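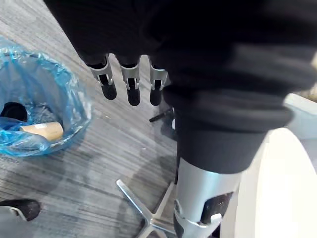 4. Sleeve and Finger Check, Left Hand

Rolley Service Guide, posted Thursday, May 29, 2025
By the Jacquet set-up desk, Hostville

This is my favorite part of the whole set-up! The hands are where Rolley does the fun stuff, and a few quiet minutes here will save you a lot of puzzling later on.

4.1 Bring Rolley to a stop and press the hold button on the back panel. Wait for the status light to go steady.

4.2 Let the left arm hang at the side with the fingers pointing at the floor. Check all the way around for chairs and wastebaskets. Star-shaped chair bases are the big one, as their legs reach out farther than you expect.

CAUTION: Keep your own fingers out of the joint housings until the hold light is steady. The small openings in the silver housings are pinch points.

4.3 Look at the sleeve. Black fabric hides its folds really well, so run your hand down it and feel for any thick bunching above the cuff. Creases are fine - a fold caught in the wrist is not.

4.4 Roll the cuff back until it clears the top of every finger. If one finger is still tucked against the fabric, roll again.

4.5 Starting with the outside finger, press each black lower segment gently toward the palm and let go. It should swing back without a click. Look at the exposed pins as you go, and push any raised pin flush with the 2 mm tool from the Satatdale kit.

NOTE: Fingers at rest don't have to line up. A slight angle on one of them is normal, and so is one tip sitting a bit lower than the next.

4.6 Release hold and run Test 11. Rolley opens and closes the hand slowly, then faster, and it's a joy to watch when the pins are right!

4.7 Write the cycle count in the log. Wipe the joints every 1000 cycles and change the fingertips at 4000.

If Test 11 stops early, go back to 4.4 before you touch the pins. The cuff is the usual cause. For the right hand, repeat 4.2 through 4.7 on the other side.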